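21. Dezember 2020

Werkstattbuch, Leimansätze / Papierrestaurierung

Kurz weil viel liegengeblieben. Weizenstärkekleister neu angesetzt, Charge 104. Verhältnis 1:5, über Nacht gequollen, dann 30 Minuten bei kleiner Hitze gerührt. Zweimal durchs Rosshaarsieb. Konsistenz gut, glasig, keine Klümpchen. Kühlschrank, oberes Fach, Glas mit blauem Deckel. Bitte nicht wieder das alte 101er aufmachen, das riecht schon säuerlich und gehört weg.

Vergleich Japanpapiere, Fortsetzung von November. Probestreifen auf Makulatur geklebt, Faserlauf jeweils quer und längs:
- Sirkorlow dünn: zieht sich beim Trocknen stark zusammen, wellt. Für Risse im Falz trotzdem brauchbar, wenn sofort beschwert wird.
- Sirkorlow mittel: ok, aber der Ton ist zu gelb neben dem Bestand.
- Rustlow: bisher das beste. Fasert schön aus beim Reissen mit Wasserlinie, legt sich an, kaum Kante fühlbar.
- Orklow: zu steif, bricht beim Blättern. Nur noch für Vorsatz.

Der Mendoza-Atlas: Bogen 1 bis Bogen 8 trocken gereinigt, Latexschwamm, danach Radierpulver nur auf den Rändern. Die kolorierten Flächen NICHT anfassen, das Grün gibt schon beim Wattestäbchentest Farbe ab. Test mit Ethanol/Wasser 1:1 negativ, also dort evtl. doch lokal arbeiten. Muss ich nochmal an anderer Stelle prüfen, am Rand der Küstenlinie sieht das Grün anders aus (dicker, rissig).

Alter Falz: tierischer Leim, hart wie Stein. Mit Methylcellulose-Kompresse angelöst, 30 min war zu kurz, beim zweiten Mal ging es mit dem Spatel runter. Rücken ist jetzt frei, darunter Makulatur mit Druck, ein Stück Kalenderblatt glaub ich. Aufgehoben, liegt in Mappe 602 zwischen Löschkarton. Noch nicht fotografiert!!

Heften: Bünde sind noch die originalen, drei von fünf tragen. Die zwei unteren durchgescheuert. Überlege ob ich mit Leinenzwirn überhefte oder gleich neu. Neu wäre stabiler, aber dann ist die alte Lochung nicht mehr lesbar. Tendenz überheften.

pH am Vorsatz hinten gemessen, Streifen zeigt sauer, Wert nicht eindeutig abzulesen. Mit dem Gerät wiederholen, Elektrode vorher kalibireren, steht seit Wochen trocken.

Offen:
Löschkarton nachbestellen, grosses Format
Filz waschen
Presse: Spindel fetten, quietscht
Mappe 602 beschriften
Kleister vom 101er entsorgen, Glas auskochen
Lederprobe für den Rücken, das Kalb ist zu rot

Nachtrag: Rustlow-Streifen nach dem Pressen nochmal angesehen. Liegt plan, kein Schatten im Durchlicht. Damit die Risse auf Bogen 3 und 4 machen, vorher mit Charge 104 etwas verdünnt probieren

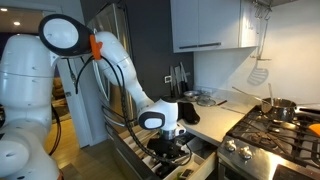
und den Streifen diesmal erst im feuchten Zustand auf Breite reissen, sonst franst es nur auf einer Seite.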